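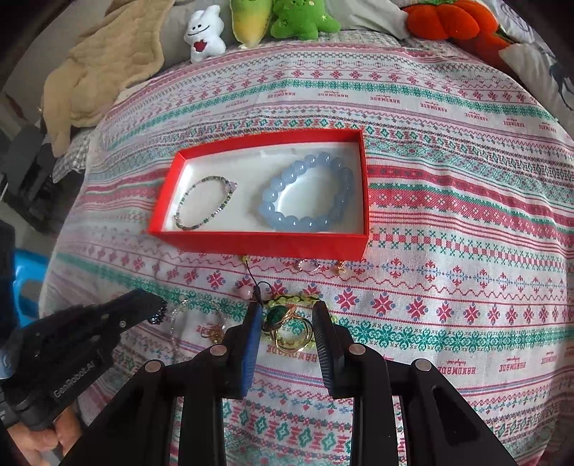

Jewellery into the red box, two bracelets in, dark blue one in the left gripper.

To: handheld-demos list
Re: Re: small shiny things, how many takes and how messy
8/16/20

Sorry for the slow answer, have been resetting beads since breakfast. Replies mixed in with your text below, and a few things for everyone at the end.

> We are about to start on the tidying tasks for the Plumarell set and I would
> like to copy whatever Mollholm did for jewellery. First question, do you lay
> the pieces out neatly at the start or just drop them?

Drop them. Well, drop them and then pull apart anything properly knotted. We tried neat rows to begin with and the policy learned the rows. Went to the same spot on the cloth every time whether there was a ring there or not. Now it's a heap in front of the box, different heap each take, and the person who makes the heap isn't the person holding the grippers if we have two people. If you're on your own, shut your eyes or look at the wall.

Rings sitting on top of other rings is fine, leave them. The big green one on top of the gold hoops is a good start because whoever is demonstrating has to decide which goes first. Don't tell them which.

> Second, how many takes before you change the pieces? Ahn said 51 but I could
> not tell if that was 51 good ones or 51 altogether.

51 good ones. Altogether it was more, I'd have to look at the sheet. Bad ones we keep in a seperate folder, marked with what went wrong. Please don't delete them! Jemesis wants the failures for the grasp checker and will be cross if there are none.

What counts as bad:
 – piece dropped outside the box and not picked up again
 – fingers of the other hand helping. Happens constantly, people don't know they're doing it
 – box shoved more than its own length
 – tracking lost for longer than 2 seconds

What does not count as bad: a missed first grab, a bracelet that lands half over the rim and gets nudged in, a necklace that takes three goes. Those are the useful ones. If everybody does it perfectly you get a policy that has never seen a miss and just sits there when it has one.

> Third, do the fingers cope with chains? Ours slide straight off anything thin.

Bead strands yes, thin chain sort of. Black cord is all right if you go for the pink bead and not the cord. Clear crystal beads are a pain, not for the fingers, for the picture – they more or less vanish against a pale cloth. We do those anyway, and at two different heights.

Check your pads. Mine has one blue rubber pad and one black ribbed one on the right hand and I wouldn't swap them now, half the set was done that way. If yours match each other that's fine too, only write it down in the notes column. And don't change pads in the middle of a batch. Somebody here did (me) and we lost 34 takes to it, not lost exactly but they're sitting in a folder until someone decides what to do with them.

> Last one, background. We have a plain grey table in the lab and I assume that
> is best?

No, please not only that. The whole reason we went out to bedrooms was that the grey table set fell over the minute it saw a patterned cover. The one at the top has zigzags and snowflakes and HANDMADE printed all over it and plush toys along the top end, and it's been one of the more useful places we've had. Pink stone on pink and red zigzag, that sort of thing. You want a few where you have to look twice yourself.

Leave the toys where they are. Leave the blanket heaped. Do take faces out of photos on the wall and anything with an address on, usual rules, form is in the shared folder.

One thing about beds, they're soft. Lean on the edge and everything rolls towards your knee. Kneel on the floor or stand, don't sit on it. Also the box tips if you press down on the rim, so let go from a little above and not right on the bottom. I'd like at least some takes where the box starts at an angle, because ours are nearly all straight on and that will bite us.

Other bits, for everyone:

Left and right. Start from either side but say which in the file name. We have far too much right hand. Carrying a piece in the left while the right goes for the next is allowed now, it wasn't in the November rules, ignore those, I'll take them down when I have a minute.

Length. Stop the take when the cloth is clear, hands back, count of two, then stop. People are cutting it the moment the last ring drops and then there's no ending for it to learn.

Labels. One line per piece, plain words. "green ring", "clear beads". Not "item 4". Had a whole batch of item 4s last week and it took me an evening to go through them.

Numbers. Target for each new room is 36 takes, after that move on, a new room is worth more than another go at an old one. If you can only get an hour somewhere then take the hour.

Uploads are slow at the moment, Mollholm end not yours. Leave it running overnight and if it's still stuck in the morning send me the batch name, don't start it again from scratch becuase then I get two of everything.

Has anyone got a second box in a colour that isn't red? Smallish, open top, any pale lining or none. Will pay postage.

Off to untangle a necklace.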